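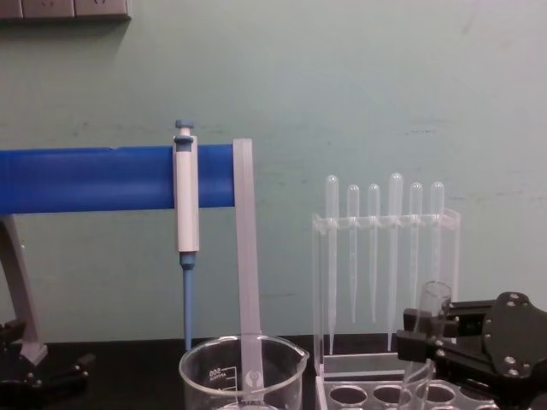
My landlord in Rarnumport allows me to paint the small bedroom, but I must choose the color by the end of March and I cannot decide. The room is 13 square meters, it has one window to the north, and in winter it is quite dark. I want a green, but a calm one. At work I look every day at a pale mint-green wall behind a black bench, with a bright blue pipette stand before it, and there I find the color very pleasant. My wife says that at home the same green will look like a hospital. My bed is dark wood and the curtains are gray. Is pale mint a mistake in a north room? And must I use primer, when the old paint is a cream color in good condition? I already have one can of Prestent matt white, which I could use on the ceiling.
Omprakash Pandey

Hello Omprakash, I had the same doubt with my kitchen. Light from the north is a little bluish, so a cool mint becomes colder than on the color card. My advice is to take a green which has some yellow or gray inside it. In the shop they may call it sage or pistachio, but the names are different with every company, so please don't trust the name. Buy a sample pot and paint two pieces of cardboard, not the wall. Put one near the window and one in the darkest corner, and look at them in the morning and again at 9 in the evening with the lamp on. I did it for one week and changed my mind completely – my first choice looked like toothpaste at night.

For the primer: if the cream paint is sound and not shiny, you can wash it with mild soap, let it dry, sand it lightly and go directly with two coats. If it is shiny, or you see stains from water, then use primer.
Ahuja

just paint it white, green goes out of fashion. I did my whole flat white in one weekend and I am happy
Darkel

Thank you both. White I have now in the living room and I am tired of it, sorry Darkel. I washed a part of the wall yesterday and it is not shiny, so I will leave out the primer. The sample pots I will buy after my salary comes. One more thing, if Ahuja still reads here: did you paint also the door frame in the green, or did you keep it white? Mine is white now but with many scratches, and I must do something with it anyway.
Omprakash Pandey

I kept it white, but satin paint and not matt, because matt takes every fingerprint. Fill the scratches before you sand.
Ahuja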